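Hand plane and edge tool questions, answered with some suspicion

25th September, by the Asness Tool Notes editor

Print this page | E-mail this page

Most of the letters we get are from people about to spend money. We have no shop and sell nothing, so the answers may be less cheerful than the ones on the box.

Do I need a premium plane to get a decent surface?

No. A second-hand bench plane with a flat sole and a sharp iron will do it. The Windoritz No. 4 is a nice thing to hold, and I have used one for most of a year, but on plain ash I couldn't tell its shavings from those of a plane that cost me 21 pounds at a car boot sale. On wild grain it did a bit better. Whether that bit is worth the price is your business.
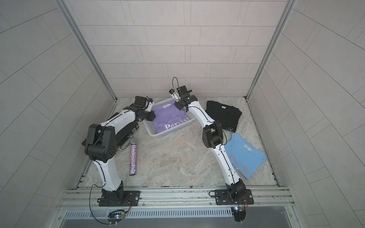
What about the testimonials? They all say "like butter".

They do, and I've stopped reading them. A new tool arrives sharp, usually sharper than the old one it replaces, and the buyer writes in that same evening. I would like to hear from them after the third sharpening. If a maker prints letters from people who have owned the tool for five years, I pay more attention.

Is the thicker iron worth having?

Sometimes. It chatters less in a plane that is badly bedded. In one that is well bedded I find very little in it, and you have more steel to grind away each time. Check first that your mouth will take it – plenty won't without filing, and you can't put metal back.

Which sharpening stones should I buy?

Two will see you through, a medium and a fine. I use a 1,000-ish oilstone that has lost its label and a Rudero ceramic. People write to ask about going to very high grits. By all means try it. Then plane a length of oak for ten minutes and look at the edge again.

For a nicked edge you want something coarse, and a sheet of 400 wet and dry stuck to a bit of float glass is cheap enough to throw away.

Can I trust the "flat to a thou" claim?

Ask how it was measured and at what temperature. Rudero answered me within the week. Wattimena sent a brochure. I have had three Wattimena block planes through my hands and two were fine, so make of that what you like. 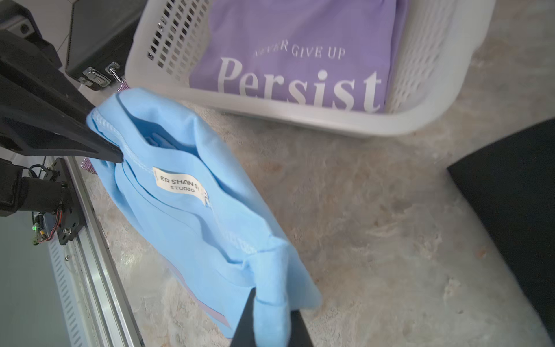 Are honing guides cheating?

I don't know who is keeping score. A guide gives you the same angle every time. It is slower to set up and no use for a heavily cambered iron. The cheap side-clamping sort works once you have filed the jaws square.

Should I go on a course before I buy anything?

If you can afford it, yes, and leave your cards at home. Everyone in the room tries the teacher's plane, which has been tuned for years, and half of them order one before tea. In June I watched it happen again. What they had tried was the teacher's sharpening.

My new plane leaves tracks at the edges. Is it faulty?

Probably not. Take the corners off the iron with a few light strokes on each side and set it finer. If the tracks are only on one side, the iron is skewed, so use the lateral lever. If that fails, send it back – and keep the box.

Contact: use the form on the Asness Tool Notes letters page | © Asness Tool Notes | Back to top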